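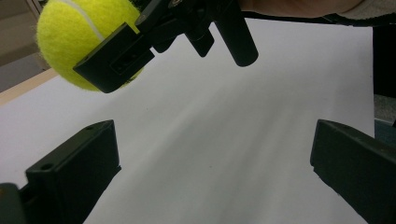 Tennis ball held in a black gripper, over a white surface.

Fanditard Community Help
Chamber Music and Recordings > Cataloging and Editions

Two different track orders for the same cello and piano album. Which should be cataloged?

Posted by reference_desk_urico

Our library holds two copies of a recital recording of works for cello and piano, issued on the Prumano label. The first copy was purchased new. The second arrived as part of a donation of 300 discs and carries the same title, the same cover and the same performers. The catalog number on the spine is also the same, apart from the final digit.

The contents differ. On the purchased copy the sonata is placed first and the short pieces follow. On the donated copy the short pieces come first, the sonata is last, and one of the short pieces, an elegy, is missing altogether. The total playing time printed on the purchased copy is 68 minutes. The donated copy gives no total.

The booklet in both copies is identical and describes the program with the elegy included. This has led to complaints from borrowers, who read about a work that they then cannot find.

I should be grateful for advice on the following. Should these be treated as one edition with a note, or as two separate records? Is there a recognized way to determine which was issued first? Finally, should the booklet be cited as a source for the contents when it does not agree with the disc?

I have read the help page on variant pressings, but it deals with vinyl and does not address a change in the number of works.

bozkurt_music_library
Member, Cataloging group

These should be two separate records. A change in the order of tracks alone may be handled in a note if your local rules allow it, but the absence of a complete work is a change of content. A reader who requests the elegy must be able to tell from the catalog which copy to request.

The following procedure is used at the Bozkurt library and may be of use to you.

Take the contents from the disc itself. Play the opening of each track and confirm it against a score or another recording. Printed labels are frequently wrong where a program has been altered between issues, and the order of the movements within a sonata should be checked as well.

Record the catalog number exactly as it appears on the disc, the spine and the back cover. If the three do not agree, enter all of them and state where each was found.

Enter the matrix number, which is on the inner ring of the playing side. Two discs with different matrix numbers were made from different masters, whatever the packaging says.

Cite the booklet for the program notes only. Add a plain statement such as "Booklet describes Elegy, not present on disc." We have found that this one line puts an end to most complaints from borrowers.

As to which came first, the final digit is not dependable. Some labels raised it with each new issue, and others used it to indicate the price range or the country of sale. Unless there is a printed date on the disc, leave the order of issue open. It is preferable to enter no date than to enter one that other libraries will copy.

One further point. If the donated copy is to be lent, a slip inside the case stating the true contents is advisable. We use a half sheet, typed, and placed in front of the booklet.

cellofan624

I have this one! Mine has the elegy as track 3 and it is the best thing on it. The piano is a bit far back in the sonata but the cello tone is lovely. Sorry, I do not know about catalog numbers. Could the shorter one be a club edition? My parents belonged to a record club and their discs often had something left off.

prumano_archive_reader
Member

The suggestion of a club edition is reasonable, but club issues normally carry the name of the club on the back cover or on the disc, and the original post does not mention one. It would be worth looking for a small line of print near the copyright notice.

I agree with the advice to make two records. I would differ on one matter. Where two issues share a cover and a title, each record should refer to the other by catalog number. Without such a reference, a later cataloger is likely to regard one of them as a duplicate and merge them, and the note concerning the elegy will be lost. This occurred in our own catalog in December and took considerable time to put right.

I would also ask that the length of each track be entered from the player display. If the sonata on the two discs differs by more than a few seconds, it may be a separate take or a different edit. In that case a general note on contents is insufficient, and the difference should be stated in both records.

Replies to this topic are open to registered members. Members are asked to state the catalog number of any recording under discussion and to refrain from posting complete booklet texts.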